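Serving Corn on the Cob: Guidance for Shared Kitchens
Dundinness Household Advice Service
Reviewed by Žofie Ďurica, Wednesday, October 9, 2024

Select ears with tight green husks and moist, pale silk. Husks should be left in place until shortly before cooking. Ears that must be held overnight are to be refrigerated unhusked, in an open bag.

Husk each ear over the compost bin and remove remaining silk with a damp vegetable brush, working from the tip toward the stem. Boil in unsalted water for four to five minutes. Salt may be offered at the table.

Lift cooked ears with tongs, let them drain, and place each one on a plate with a rim, which keeps melted butter off the table. Whole ears roll easily and should be set down lengthwise across the center of the plate.

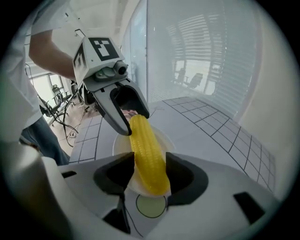 How should leftover cooked corn be stored?
Refrigerate it in a covered container within two hours of cooking and use it within three to five days. Kernels cut from the cob take up less room and may also be frozen.

To cut kernels, stand the cob upright in a wide, shallow bowl and slice downward with a sharp knife, leaving the tough base of each kernel behind. Bare cobs may be simmered for stock. Butter marks on table linen should be treated with dish soap before washing.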